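議場運営支援システム「Medier」製品案内
地方議会・委員会向け 採決集計および会議記録装置
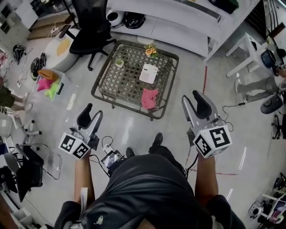 Medierは、地方議会の本会議および常任委員会における採決、発言時間の管理、会議記録の作成を一体で行う議場設備です。株式会社Jotixが設計および製造を担当し、保守業務は株式会社Kangが受託しています。少数会派が多く、案件ごとに賛否の構成が変わる議会においても、採決結果を議員別、会派別に即時に集計し、議長席および事務局席の画面に表示します。

採決方式
電子採決、起立採決の記録入力、記名投票の集計に対応します。修正動議が提出された場合は、原案と修正案の採決順序を事務局席であらかじめ登録することができます。可否同数のときは議長裁決の入力画面に移行し、裁決の結果は通常の表決と区別して記録されます。除斥の対象となる議員の端末は、当該議題の審議中に限り操作を停止します。

発言時間の管理
一般質問、代表質問および討論について、会派別または議員別に持ち時間を設定できます。残り時間は演壇と議長席に表示され、残り3分で表示色が変わります。答弁時間を持ち時間に含めるか否かは、各議会の申合せに従って選択してください。休憩中は計時を停止し、再開の宣告後に事務局席の操作で計時を再開します。

会議記録
議題、動議、採決結果および出席状況は時刻とともに保存され、会議録調製用のデータとして出力されます。記録の保存件数は本体1台につき議題3000件です。秘密会の記録は別領域に保存し、閲覧には議会事務局が管理する認証鍵を必要とします。音声の文字起こしには、別売の記録ソフトウェアPrarnixをご利用ください。

標準構成
主制御装置 1台
議長席用表示端末 1台
事務局席用操作端末 1台
議員席用採決端末 15台
演壇用残時間表示器 1台
接続用配線材 一式

議員席用端末は追加が可能です。議員定数の改正により端末数を減らす場合は、保守契約の変更手続が必要となります。

設置および保守
設置工事は閉会中に実施するものとし、標準の工期は4日間です。議場の床下配線の状況により工期が延びる場合は、事前調査の報告書に明記します。定期点検は年1回とし、6月定例会の招集前に行うことを標準としています。会期中の障害については、事務局からの連絡を受けて保守担当者を派遣します。

ご注意
本製品は公職選挙法に基づく選挙の投票および開票には使用できません。導入に際し会議規則または委員会条例の改正を要する場合がありますので、あらかじめ議会事務局においてご確認ください。

仕様書、見積書および議場での実演については、Jotix公共営業部までお問い合わせください。記載内容は2024年10月13日現在のものであり、予告なく変更することがあります。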